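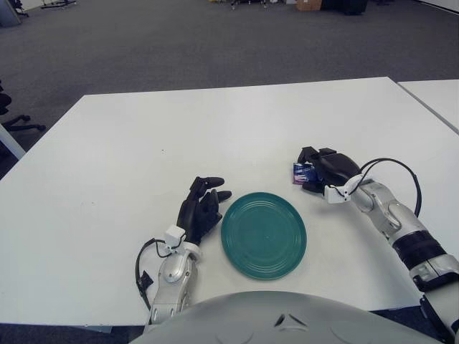
Pliltwood ペーパーカッター・折りすじ台セット

手作りカードと小さな箱のための、紙を切る道具と折りすじをつける台のセットです。一つの台で二つの仕事ができますので、机がせまい方にもおすすめします。私たちの店では、封筒、メッセージカード、アクセサリーの台紙などを作るお客様が多く使っています。

商品の内容

本体の台 1台
切るためのレール 1本
替え刃 4枚(そのうち1枚は、はじめから本体についています)
折りすじ用のヘラ 1本
説明書(日本語と英語)

大きさと材料

切れる長さ:34センチまで
目もり:センチとインチの両方
台の色:うすい灰色、またはクリーム色
本体:樹脂、レールはアルミニウム
重さは箱に書いてあります。片手でも持てますが、引き出しから出す時は両手で持ってください。

切れる紙、切れない紙

236グラムの厚さのカード用紙まで、一回で切ることができます。それより厚い紙は、力を強く入れないで、同じ線を二回か三回ゆっくり通してください。和紙は、下にコピー用紙を一枚しくと、切り口がきれいになります。ラメのついた紙も切れますが、刃が早く悪くなります。フェルト、布、プラスチックの板、マグネットシートには使わないでください。

折りすじのつけ方

台の右側に11本のみぞがあります。紙を左上の角に合わせて、みぞの上をヘラで軽くなぞります。強く押すと紙の表面が破れますから、初めは弱く、足りなければもう一回なぞる方がいいです。すじの山になった方を内側にして折ると、角がまっすぐに出ます。みぞの間の長さは同じではありません。よく使うカードと封筒の寸法に合わせてありますので、箱を作る時は先に定規で測ってから始めてください。

「Habte」型紙シリーズについて

別売りの Habte 型紙は、この台のみぞに合わせて作っています。小箱、まくら型の箱、ふたつきの箱、細長い封筒があります。型紙はくりかえし使えます。お店や市で作品を売る方も、作った箱はそのまま商品の包みに使ってかまいません。型紙そのものをコピーして売ることは、ご遠慮ください。

替え刃

替え刃は Zistum の丸型が合います。他の会社の刃は、形が似ていてもレールの中で少し動きますので、線が曲がることがあります。交換する時は、レールを上げて、刃の入れ物を横に引いて出します。古い刃は厚い紙に包んで、住んでいる町の決まりの通りに捨ててください。

刃の交換の時期は、作る量によって違います。紙の切り口が毛のようになったり、切る音が大きくなったりしたら、替える時です。

手入れ

みぞの中に紙の粉がたまりやすいです。かわいた筆で掃いてください。水で洗わないでください。のりがついた時は、しめった布でふいて、すぐにかわいた布でもう一度ふきます。レールに油はいりません。油をつけると、次の作品に染みができます。

しまう時は、レールのロックを閉めてから、立てても寝かせても大丈夫です。窓のそばの暑い所に長く置くと、台が少しそることがあります。

よくいただくご質問

左ききでも使えますか。
はい、使えます。台を反対に回して、目もりを下から読んでください。折りすじのみぞは左側になります。初めの日は少し慣れが必要かもしれません。

子どもが使ってもいいですか。
刃は入れ物の中に入っていますが、小さいお子様だけで使うことはおやめください。折りすじだけなら、大人のそばで楽しんでいただけます。

台だけを買うことはできますか。
申し訳ありませんが、今はセットだけの販売です。ヘラをなくした方には、ヘラだけをお送りできます。

ご注文と配送

ご注文は下の注文フォームからお願いします。お支払いを確認してから、Melturov 倉庫より発送します。土曜日のご注文は、次の週の発送になります。色のご希望は、備考の所に「灰」または「クリーム」とお書きください。書いていない場合は灰色をお送りします。

届いた商品に傷や足りない物がありましたら、箱を捨てないで、お問い合わせのページからご連絡ください。替え刃の袋を開けた後の返品はお受けできません。

いっしょに見られている商品

Pliltwood 角丸パンチ(大・小)
Pliltwood うすい定規つきカッターマット
Habte 型紙 ふたつき小箱
Zistum 替え刃 丸型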